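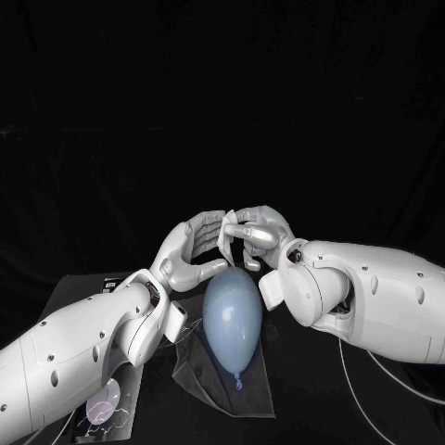

Jonalyn Bautista 在上一轮课程的书面反馈中提出，气球胎体的打气量应当写进讲义，不宜只在课上口头交代。她所在小组的胎体打得过满，糊到第三层时爆裂，整件作品只得重做。教研组采纳了这一意见，本版第二节据此增补。

Multimness 工艺学院 基础造型课程
第六讲 薄壳胎体：气球与成品塑料面具

一、本讲内容与要求

本讲讨论纸壳面具制作中常用的两类胎体。一类为充气气球，用于糊制头盔式、半球式的外壳；另一类为成品塑料面具，用于翻制带有五官起伏的面壳。两类胎体均轻而薄，受力后容易移位或变形，操作方法与前几讲所用的泥胎、石膏胎有明显差别。

学习本讲后，学生应能独立完成胎体的选择、检查、固定和包覆，并能按要求填写工序记录。上色与装饰部分列入下一讲，本讲不作展开。

课前请阅读教材中关于纸纤维方向的章节。未参加前一讲调糊练习的学生，须先到 Sternanberg 楼工艺准备室补做，再领取胎体。

二、气球胎体

（一）选材
气球应选用单色、厚薄均匀者，浅色为宜，便于辨认纸层是否已将球面完全覆盖。印有图案的气球，图案处的胶膜弹性与他处不同，充气后易出现局部鼓凸，不予使用。库存时间较长的气球须先拉伸检查，球颈处发黏或有细裂纹的应当剔除。

（二）充气
充气至球面绷紧而手指轻按仍能下陷即可，不得充至球颈鼓起。成人头部尺寸的面具，周长以 60 厘米为基准；佩戴者头围较大时可适当放宽，放宽量由任课教师确认。充气后静置，再次测量周长，两次读数均记入工序表。

室温变化会影响球体大小。冬季由室外携入的气球，应在室内放置一段时间后再行测量。

（三）放置
气球不可直接置于光滑台面。台面上应先铺一块布，略加揉皱，使球体落在褶皱之间，不致滚动。深色布便于观察浅色球体的轮廓，也便于检查有无散落的纸屑。糊制下半部时，可将球体移至碗形支座；移动时双手分别扶持球体两侧，手指放松，不以指尖用力。

操作前应摘除戒指、手表，修剪指甲。此项虽属常识，历年胎体损坏的原因仍以此为多。

（四）贴覆
第一层使用薄纸，撕成条状，仅以清水浸湿，不施糨糊，以利脱胎。自球顶开始，纸条一端先贴于顶部，再任其自然垂下，用另一只手由上向下抚平。纸条不宜拉紧。自第二层起施糨糊，相邻两层纸条方向互相垂直，全壳以 6 层为准。每贴两层应停工晾干，晾干期间球体不得受阳光直射，也不得靠近暖气。

纸壳完全干透后，用针在球颈旁刺一小孔，缓慢放气，待胶膜自内壁脱离后取出。严禁直接刺破球体中部：急速收缩的胶膜可能将第一层纸一并带下。

三、塑料面具胎体

成品塑料面具用作胎体时，多采用外翻法，即在面具正面贴纸，干后取下，得到与原型起伏一致而略大的面壳。半透明或白色的面具均可使用，表面以无涂装者为佳。已经彩绘的面具，颜料可能渗入湿纸，须先以薄膜隔离。

隔离可使用专用脱模剂，也可使用透明塑料膜。本课程的基础作业统一采用后者，不使用溶剂型产品。面具若带有原包装袋，领取后暂勿拆开，先隔袋检查有无裂痕。
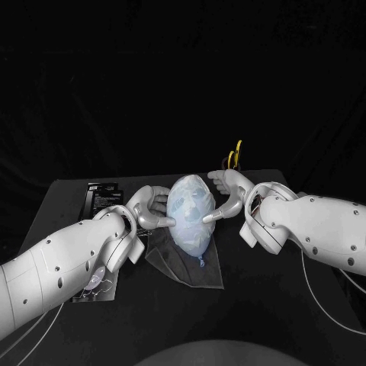 对于隔离膜的松紧，Xiomara Obi 持有不同看法：薄膜若完全绷平，鼻翼两侧和眼窝处反而会悬空，纸条压下去时容易穿破；不如预留少许余量，让薄膜随纸条一同贴入凹处。经试做比较，本讲义改用她的做法，原版中“薄膜须绷紧无皱”一句予以删除。

（一）隔离操作要点
1. 以软布擦净面具表面，检查眼孔边缘有无毛刺。毛刺用细砂纸磨去后再次擦净。
2. 包覆用薄膜应大于面具四周，余量向背面折入，用纸胶带固定于内侧。胶带不得绕至正面。
3. 鼻梁、嘴角、眼窝等处用指腹逐一轻压，细小皱褶可以保留，较深的折痕应向面部边缘赶出。
4. 运输用的包装袋与工序用的隔离膜不可混为一谈。包装袋形状不合，封口处多余的塑料会在下颌处形成硬结，正式贴覆之前应当拆除，改用新膜。

（二）扶持与支撑
面具需要竖直观察时，由同组学生从左右两侧扶持，着力点在面颊外缘，避开鼻部与眼孔。塑料薄壳在单侧受压时会向内弯折，若在贴纸过程中发生，面壳两侧将不对称，干后无法校正。

贴纸时面具平放，内侧垫实。垫料可用揉成团的旧报纸，松紧以按压鼻尖不下沉为度。台面另铺塑料垫膜一张，用以承接滴落的糨糊；垫膜边缘不必裁齐，但不得垂出桌沿。

（三）贴覆次序
先贴凹处，后贴凸处。眼窝和鼻翼使用窄纸条，额部与面颊可用较宽者。眼孔暂不留空，可连同整面一并覆盖，脱胎后再依孔位刻出，边缘较为整齐。嘴部如需开口，处理方法相同。

四、两类胎体的比较

气球胎体成本低，曲面连续，适合练习纸条的走向与搭接；缺点是没有定位标记，五官位置须另行测绘，且胎体只能使用一次。塑料面具胎体自带五官，可反复使用，对初学者较为友好；缺点是凹凸变化多，贴覆费时，学生作品的面貌容易雷同。

教研组建议先做气球胎体，再做面具胎体。已有纸壳制作经验的学生可以申请调换次序，申请须在领料前提出。

五、用料与领取

胎体、薄纸及塑料膜由准备室统一发放，糨糊由各组自行调制。基础作业使用 Tretum 牌棉纤维薄纸，学生自备其他纸张的，应先交一小块试样，经教师确认吸水性后方可使用。每组领取气球 2 只，其中一只备用；面具每组一件，课后擦净归还。

对天然乳胶过敏的学生，请在领料前告知任课教师，改用塑料面具胎体完成全部作业，评分标准不变。

破裂的气球碎片应即时收入带盖容器，不得遗留在台面或地面。剩余糨糊不可倒入水池。

六、作业与评定

本讲作业为纸壳一件，胎体类型任选，并附工序表。作业占单元成绩的 40%，余下部分由课堂练习与期末陈述构成。评定时重点查看以下方面：

内壁是否完整，有无因脱胎造成的撕裂；
层间是否密实，轻叩时有无空响；
边缘厚度是否一致；
工序表中充气、静置、晾干各项记录是否如实填写。

工序表中如有失败记录，不影响得分。往届作业中将近一半的返工发生在晾干环节，请各组合理安排时间，勿以吹风机热风加速。

七、思考与讨论准备

下次课前，请就下列问题准备简短发言：若将气球胎体所得的半球形纸壳与面具胎体所得的面壳接合为一件头盔式面具，接缝应设在耳前还是耳后？两种位置对佩戴、承重及后续上色各有何影响？可携带草图，尺寸标注以厘米为单位。

参考样件陈列于 Sternanberg 楼工艺准备室外侧橱柜，九月起开放查看。取看样件须登记，不得带离本楼。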